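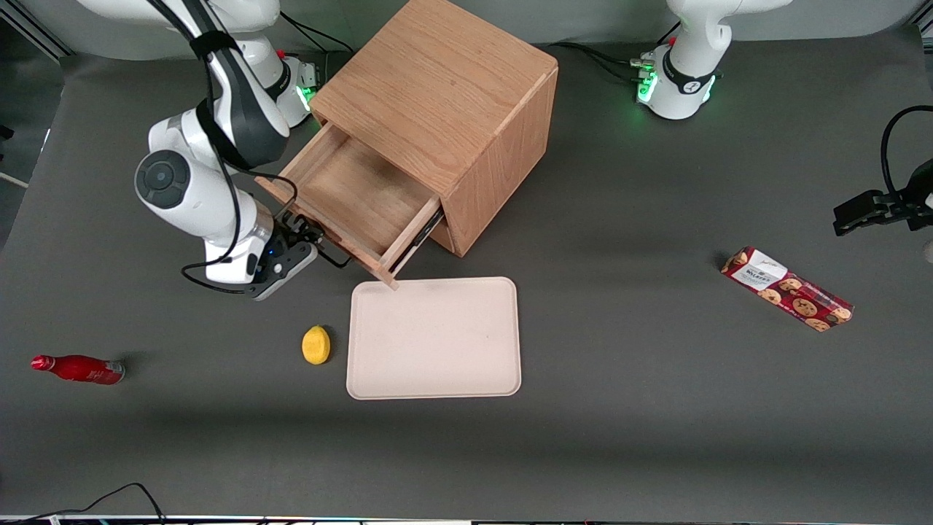
Ticket 602 - Laptop battery stays at 4 percent, charger light is on
Opened by: Lindalva Falcão
Handled by: Horácio Louro, Gakura repair desk
Status: closed

Lindalva Falcão, 9:10
Good morning. I have a Surnness laptop which I bought used in September. Since yesterday evening the battery does not go above 4 percent. The small light on the side is on and Windows says "plugged in", but the number does not move. If I pull out the cable, the computer turns off in less than one minute. I already tried another wall outlet and I restarted two times. The battery has a capacity of 4000 mAh, as it is written on the label.

Horácio Louro, 9:42
Good morning, and thank you for the clear description. Please do these steps in this order:
1. Shut down the laptop completely (not sleep).
2. Unplug the charger and take out the battery, if your model permits it.
3. Hold the power button for 30 seconds.
4. Put the battery back, connect the charger and start.
Please write me also what is printed on the charger after the word "Output".

Lindalva Falcão, 10:25
I did all the steps. Still 4 percent. On the charger I read: Lukáč, Output 19 V, 2 A. The plug goes in well, it is not loose.

Horácio Louro, 10:38
Then I think we have the reason. Your laptop needs 19 V, but with more current than 2 A. With a weak charger some laptops can run, but they do not leave anything for the battery. Was this charger in the box when you bought the computer?

Lindalva Falcão, 11:05
No, the seller gave it to me separately. But it was charging normally for almost three weeks, this is what I do not understand.

Horácio Louro, 11:20
Did you change something yesterday? A new screen, a dock, an external disk?

Lindalva Falcão, 11:31
Yes - I connected a Berura USB hub with a disk and a desk lamp on it. I did not think about this. I will take it out now and leave the laptop closed during lunch.

Lindalva Falcão, 14:15
Without the hub it is at 37 percent and going up.

Horácio Louro, 14:30
Good. The battery is taking charge again, so I would not replace it now. I recommend a charger of 19 V and 3.42 A, with the same plug. Until you have it, please use the hub only for short moments. I leave the ticket open until you can test.

Lindalva Falcão, four days later
The new charger came. With the hub, the disk and the lamp connected, it went to 100 percent. You can close the ticket. Thank you for the patience.

Horácio Louro
Closed. Cause: charger too weak for laptop plus hub. Battery not replaced.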